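About Us

Posted 10/09/2019 by Shih-chieh Hsieh

Hi, I'm Shih-chieh, and I started Plustden because I was tired of reading gripper brochures. Every one of them tells you the thing can pick up anything (anything!), and then you bolt it on your arm and it can't cope with a roll of tape. So we try grippers out for people before they buy. You tell us what you need picked up, we put two arms over a table with your kind of stuff on it, and we let you know how it went, good or bad.

Same table, same two baskets, same roll of yellow tape, different hands on the arms:

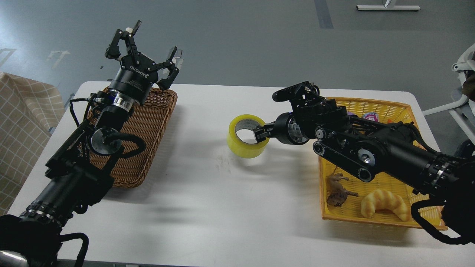
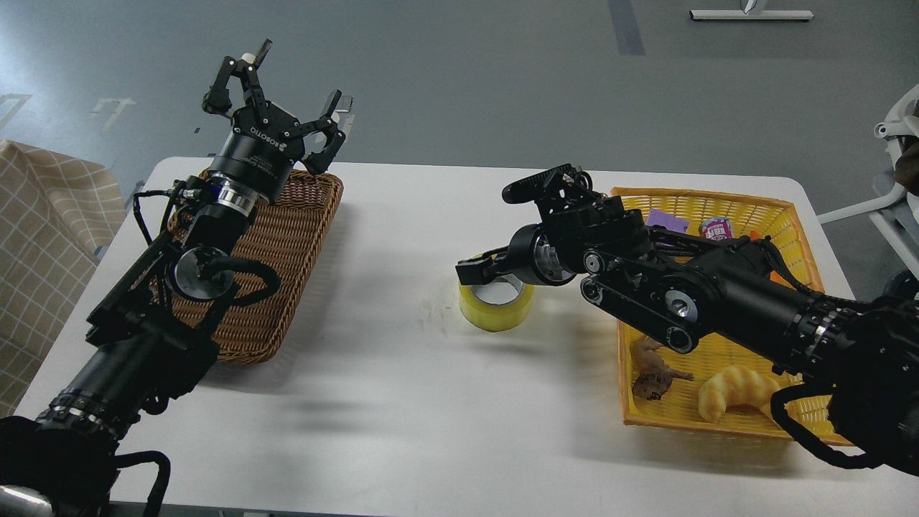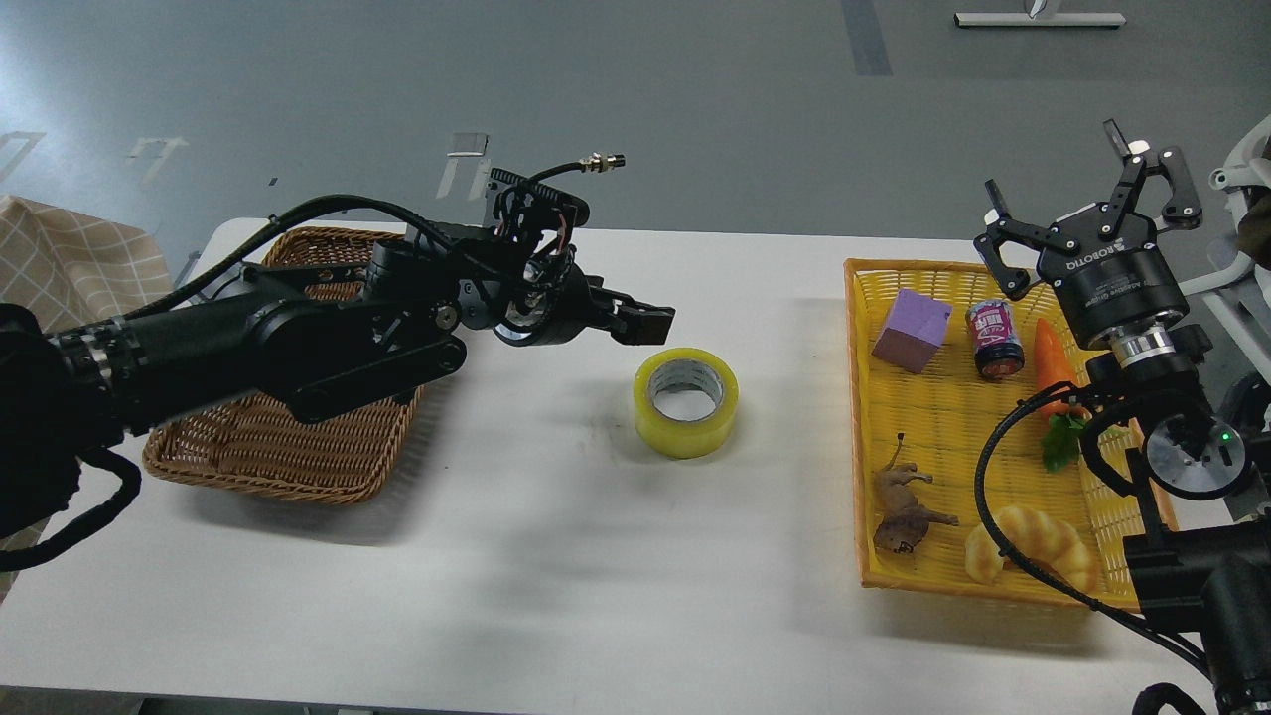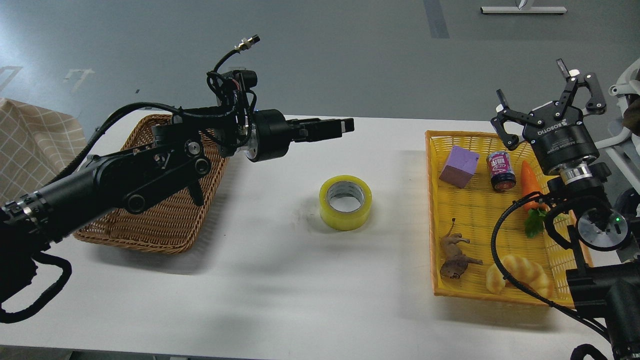
What we do all day

Mostly we swap grippers. A shop owner or a school lab writes to us and says they're stuck between two or three models, and we run them all through the same little chores. Move the croissant from one basket to the other. Pick up the tape when it's standing on its edge, then try again when it's lying flat. Get hold of the toy animal without dragging half the basket along with it. It sounds like playtime, and my mother certainly thinks it is, but you learn a ton from a toy croissant. It's curved and it has ridges, and a grip that looks great on a cube can go sideways fast on something like that.

The tape is my own favorite. You can pinch it from the outside, or you can put your fingers into the hole and lift from there, and every gripper seems to have an opinion on which one it likes. A big three-fingered hand gives you lots of choices and also lots of ways to bump the table. A plain parallel gripper with two flat fingers is dull to watch and I love it. You always know where the fingers are! For plenty of our customers that's the one I end up suggesting, even when they came in dreaming of the fancy one.

We try arms, cameras and controllers too. Camera placement eats more of our time than you'd guess. Put it up by the wrist and you get a lovely close view, but now there's one more cable to route, and cables are the thing I complain about most in this job. If a cable pulls tight when the wrist turns, the best gripper in the world won't save you. We write down every snag in the report, including the ones that were our own fault.

How we got here

I used to work on packing lines, and in July of my last year there I was asked to pick a gripper for a new station. I picked from the catalog. It was a bad pick, and I spent the next 21 days trying to make it work with foam pads and hope. After that I built a test table at home, then a better one, and then I ran out of home.

Our first paying customer was Dursun, a bakery supply company, and they're still with us (yes, that's how I got into croissants). Comeck came next with a pile of odd-shaped garden parts, and this year we've been helping Fodano choose between two controllers for their sorting benches. We're a team of 10 now, and between us we've logged almost 4,000 test picks since spring. I read all the failed ones myself. They're more fun.

How a comparison works

You send us a list of what you handle, or a box of the real things if you can spare them. We agree on the chores and on what counts as a good pick, and we do that before anything gets bolted on, so I can't fudge it later to suit my favorite. Each gripper gets the same number of tries from the same starting spots. Then you get the scores, the video, and a few pages from me in regular words. If two grippers tie, I'll say they tied, and you can buy the cheaper one.

We don't sell grippers and we don't take a cut from anyone who does. A couple of makers have asked. We said thanks and sent them our price list like everybody else.

Come see us

You're welcome to drop in and watch a run, just write first so we can tell you what's on the arms that week. Bring something awkward to pick up. Somebody brought a bunch of keys last time and we're still arguing over how to score it.

Contact: Plustden, Suite 902 | © 2019 Plustden. All rights reserved. | Back to top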